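Search reviews Search

We use cookies to remember your settings. Accept | Manage

Pritanell two-arm kit: is it worth the money?

The kit is $2,195 for a pair of arms with grippers. Frame, walls and tabletop are extra, so budget for them before you order. Yi-an Yoo handled our purchase and set aside money for four spare servos. We have used two.

Assembly took Ah-rin Na and me most of a weekend. The printed links are light and cheap to replace. The manual is poor on cable lengths, and I would order longer ones up front.

Our test job is coffee setup, with drippers and paper filters. Small, light items are a fair check on a gripper at this price.
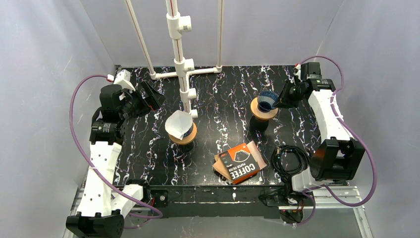 Shipping from Herkley was another $82. Support answered by email within a day. If you only need one arm, wait for the single version due in June. For two-arm work on a small budget, I would buy it again.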